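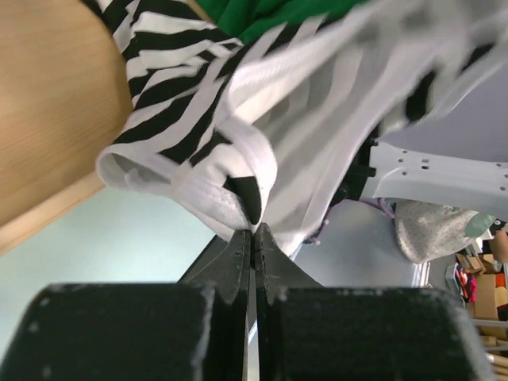
Can a Machine Do the Laundry Yet?
Project report, Home Automation course
Submitted Nov 25, 2025

1. Background

Our group wanted to know how close machines are to doing ordinary chores in a home or a small shop. We started with a list of chores and ended up with laundry, mainly clothes that have come out of a pile and need to be straightened and folded. Washing and drying have been automatic for decades. The part between the dryer and the closet still takes hands.

2. What we did

We read what we could find on cloth handling and then ran our own trials with a two-finger gripper at the Lustlow lab, starting in August. The control software was Grollolari, which the lab already had. We made 208 attempts at one task: pick a garment out of a pile by its hem, lift it, and lay it flat on a table. We used shirts, towels and a few thin items. A person stood by the stop button at all times.

We also visited a laundry shop in Hirnau to see how the same job is done by people there.

3. What we found

Picking up cloth was easier than we expected. Two narrow fingertips can pinch a hem well, and a thick rolled hem with stitching gives them something to hold. Finding the right hem was the hard part. When a striped shirt lies twisted against plain cloth, the stripes bend with every fold, and our software often took a stripe for an edge. Thin pale fabric caused the opposite problem because its edges barely showed.

The second problem was grabbing too much. The fingers would close on the hem plus a bit of whatever was tucked behind it, and two garments came up together. We had no good way to detect this except by weight, and our scale was too slow.

Speed is also an issue. The staff in Hirnau shook out a shirt and folded it in 6 seconds. We never got near that.

4. Answer to the question

For towels of one size, we think a machine could do the job now if the owner is patient. For a mixed family basket, no. The Hsueh method of folding along fixed lines worked once the garment was flat, but getting it flat was most of the work.

5. Still to do

Test dark clothes. Replace the scale. Repeat the striped shirt trials with better lighting.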